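Chapter 4
Sorting: Putting Like with Like

I have a confession to make before we get into anything serious. My first year in a classroom, I kept 800 foam letters in one big tub. One tub! Every morning I'd tip it out on the rug and spend half of my reading time digging for a lowercase e while seventeen five-year-olds built forts out of the rest. It took me until December to ask for help.

Help came from Lærke Hjaltested, who taught across the hall and had a stack of old picnic plates in her cupboard. She put a few on a table, dropped a handful of letters beside them, and asked the nearest child, "Which ones belong together?" Then she sat back and drank her coffee. I remember being a little annoyed (was that the whole lesson?), but the boy was at it until lunch, and I've been using plates ever since.

So this chapter is about sorting, and we'll do nearly all of it with plates and letters. You can sort buttons or socks or dried beans if you like, and in Chapter 5 we will. Letters are my favorite place to begin, though, as there are so many ways to group them. By color is the one most children reach for. Then there's by shape: the ones with curves, the ones made only of straight lines, and the fussy ones like B that have both. Later on you can go by sound, or by "letters in my name," which always gets a lively crowd.

A few words about the setup. I like round plates with a bit of space left all the way around them, on a plain mat so the pieces show up well. Keep the handful small. My colleague Tanvir Marikar once put out 70 letters for a group of new sorters and says he can still hear the groaning. Scatter the pieces loosely, some near the plates and some farther off, so a child has to look over the whole table before choosing.

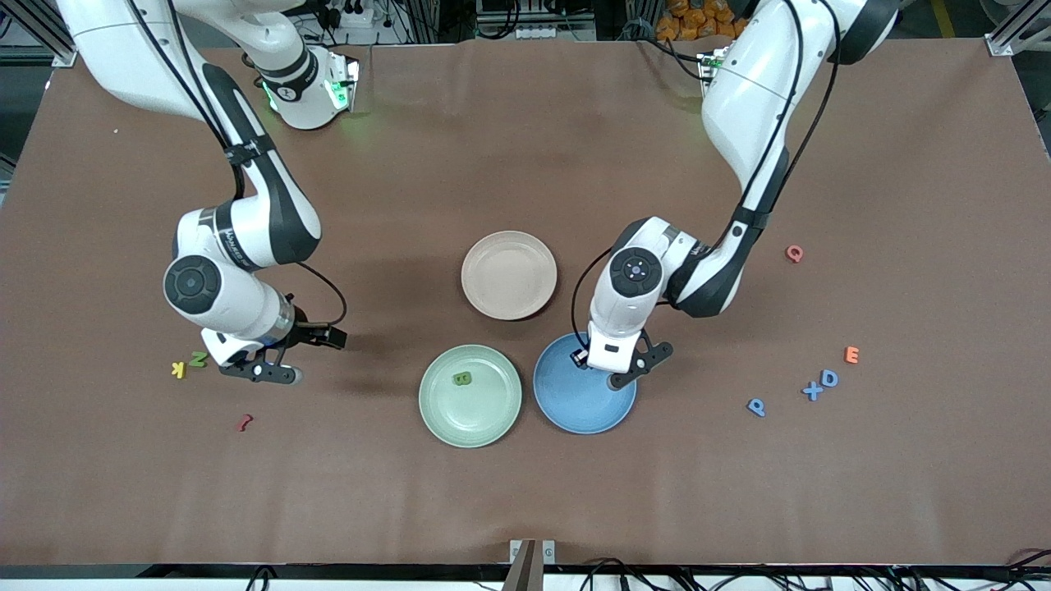

Plates in different colors bring up a question you'll want to settle for yourself: does the plate's color mean something? Put a green letter on a green plate and most children will decide, right there, that the game is matching colors. That's fine if it's the game you wanted. If you were hoping for curves and straight lines, say so early, or switch to plates that are all alike. I've forgotten this more times than I'd care to admit, and then had to be gracious about a perfectly good sort that wasn't the one in my plan!

Before you read on, try it yourself. Take a small handful of letters and two plates, and sort them by any rule you like without saying it out loud. Ask somebody else to guess the rule. Then clear the plates and find a second rule for the same letters. Jot both down, and keep your notes handy for Section 4.1, where we'll look at what to do with the letters that don't fit anywhere.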